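Casters on steel shelving, yes or no?

mwuyts
Posted in Workshop and Garage

Evening all. I finally got my spare parts out of the hallway and into the back room, and I'm so happy with it that I keep walking in just to look! Two blue slotted steel units from Sillby, green lattice crates for the small stuff, and the hubcaps lie on the shelves by themselves because they're too wide for any crate I own.
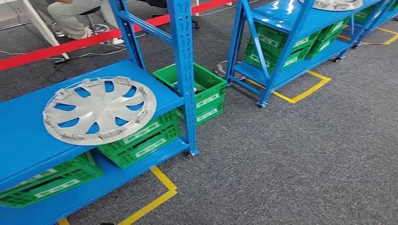

My question is the wheels. I paid 40 extra for casters so I could roll everything out and vacuum the carpet, and now my brother says I've built something that will tip over on me. Has he got a point?

Henk VW
He has, a bit. Carpet drags on small wheels, and if you shove from the top the whole thing wants to lean. Push low, keep the heavy crates on the bottom shelf, and you'll be fine. Lovely color, by the way.

kobe_vdb
Sorry, I disagree with Henk. I took my casters off after 5 months and put plain feet on. How often do you really vacuum behind a shelf?

Sanne V.
More often than you, Kobe, clearly :) Mine have been on wheels for years — low pile carpet too — and I wouldn't go back. Do put a cloth under the hubcaps though, those little clips on the rim snap if you drag them.

mwuyts
Oh, good tip about the clips, thank you Sanne! I'll move the heavy crates down tomorrow and leave the wheels on for now. Kobe, what did you do with your old casters? I have a workbench that could use a set.

kobe_vdb
Still in a drawer. Send me a message and they're yours.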